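Pallville Shared Workshop, Arm Cell Build Group
Minutes of the build meeting, September 30, 2018

Chair: Soledad Villaseñor
Minutes: Bezawit Hailu

1. Previous minutes
Accepted with one correction. The action on the bench supply belongs to the electronics group and has been removed from our list.

2. State of the simulation
Soledad showed the current model of the cell. The arm mount, cabinet and table are all in. The arm was posed over the green board for the reach discussion. The board sits at an angle to the arm, and the gripper covers its lower right portion in this pose. Agreed to leave the board at that angle for now and work out the approach from there.

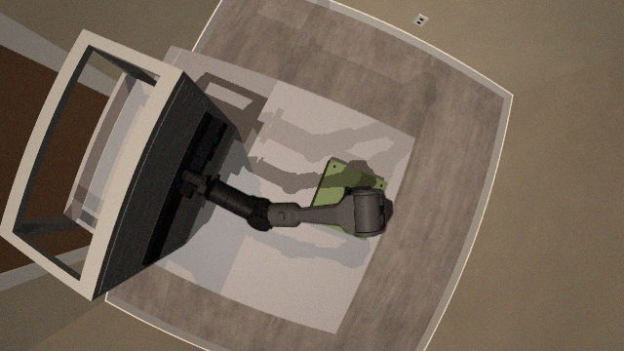
Page last changed: 36 days after first posting, by B. Hailu (item 4 wording)

Shadows on the tabletop were discussed. The arm's shadow falls well away from the arm and is dark enough to confuse a simple threshold. Bezawit proposed a second light on the opposite side. Soledad prefers to keep the single light until the board detection has been run against it. No vote taken. Carried to October.

The white frame beside the cabinet stays in the model. Clearance between the frame and the upper arm has not been checked through the full base rotation. Action: Bezawit.

3. Motion script
The script (working name Cusen) now reads poses from a text file. Joint speed limit is set at 23 degrees per second for all joints. A request to raise it for the wrist only was declined until the clearance check is done.

The log writer drops lines when the buffer goes over 400 entries. Soledad will write to disk at the end of each move.

4. Gripper view
The view from the gripper was reviewed. Both fingers appear in it, and the dark gripper body takes up much of the lower part. The lower half of the black strip is visible in the gap between the tips. The colored dots on the strip are readable against the black: green and red higher up, with a smaller green and a blue further down. Soledad wants each dot found by color and position together, as green occurs twice.

The seams on the gray surface run lengthwise and converge toward the bottom of the view. Edge detection on the whole view is therefore ruled out. The search will be masked to the black strip first.
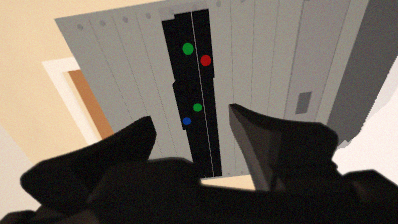
Fig. 2. Gripper view in simulation, black strip between the fingertips.

5. Parts and money
Quote received from Stornow for the mounting plate. A second quote from Chávez is expected. M8 bolts are on the shelf, none to be ordered. No spending approved at this meeting.

6. Actions
Bezawit: frame clearance, full base rotation.
Bezawit: second light as a switchable option, off by default.
Soledad: log writer.
Soledad: strip mask and dot finder, first version.
Both: compare plate quotes when the second one is in.

7. Next meeting
October, after the clearance check is posted. Bezawit to circulate the time.

Comments (3)

torquewrench
Is the speed limit applied in the script or in the controller? If it's only in Cusen, anyone jogging by hand will go straight past it.

B. Hailu
Script only. Will add it to the October agenda.

benchmark8
For the two greens, sort by distance along the pale line in the strip. Size works as well until the view tilts.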